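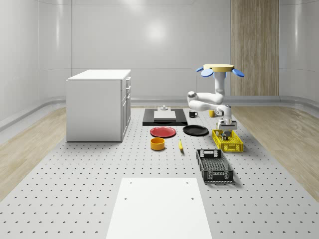

Nabila Ouali wanted it put down before anything else that the July date for the produce show can't move again, the hall at Tarcombe is paid for and two of the judges have already turned down other shows. Agreed. Carry on from there.

Trallness Allotments and Gardens Association
Minutes, 5 May 2025
Chair: Bernd Harms. Minutes: me again, sorry for the handwriting, typed up after.

Apologies
Three, all by text. One more came halfway through and left before the water item.

Last minutes
Correct except the hosepipe bit, which should say "lower site", not "upper site". Changed and signed.

Matters arising
Skip – was delivered, filled, taken away. Somebody put a mattress in it. We were charged extra. Bernd to ring and argue.
Noticeboard key still missing. New lock if not found by next meeting.
Bakke path: hardcore down as far as the second tap. Rest to wait until the ground is firmer, last barrow load went straight in up to the axle.

Water
Long item. Meter reading on the lower site is up again, bill came to £942 for the half year. Nabila thinks a leak between the stopcock and the first trough, she shut everything off one evening and the dial was still going round. Bernd thinks people leaving taps on. Could be both. Agreed to dig down at the joint near the compost bays before paying anyone to come out. Spades, gloves, bring your own.
Suggestion from the floor that watering by hose be stopped altogether till it's sorted. Argued over for a good while. Vote taken, hoses allowed before nine in the morning only, cans any time. Those with bad backs can ask a neighbour or speak to Bernd.
Water butts: Tarcombe farm shop has some old juice barrels going cheap, £12 each with lids. Names on the sheet by the gate. They smell of orange for a while aparently.

Plots
Waiting list now over 90, which is silly for a site our size. Two half plots given up since last time. One is in good order, one is couch grass from end to end. Both to be offered to the next on the list, couch grass one rent free for the first year.
Letters for uncultivated plots – Bernd has softened the wording after last year's upset. Read out. People happy with it, one person thought it now too soft. Goes as is.
Sheds. Rule is one shed, no concrete base. Someone on the top row has poured a base. He says slabs, it isn't slabs. Nabila to go and talk to him nicely.

Seed potatoes
Rorkura did badly for most people last year, blight and slugs, but the few that came through were good eating. Not ordering as a group again. Anyone wanting them to sort themselves out. Leftover onion sets free in the hut, getting soft, take them soon.

Produce show
Classes as last year with changes:
Longest runner bean back in.
Three matching tomatoes, stalks on. Stalks ON, this was a row last time.
Childrens class for a vegetable animal, no cocktail sticks showing.
Jam to be in plain jars, no shop lids.
Victoria sponge kept. Proposal to allow other cakes lost by one vote, to be brought back next year no doubt.
Entry forms: print 200, leave some at the farm shop and the library. Forms in by the evening before, no late ones at the door, Nabila very firm on this.
Tables have to be carried from the church room. Need people with estate cars or a van. Teas: scones offered, urn to be descaled first.

Bonfires
Complaint from the houses behind the top row, smoke on washing. Reminder that no fires before dusk at this time of year and never plastic. Sign to go up. Bernd has paint.

AOB
Badger or fox in the sweetcorn bed, opinion divided.
Gate being left open at night. Please shut it.
Manure delivery is coming from Bakke end this time so don't park on the turning space. Two barrows each untill everyone has had some.
Question about bees put off to next time, was getting dark and people wanted home.

Next meeting in the hut unless it's fine, then outside by the bench. Bring a chair.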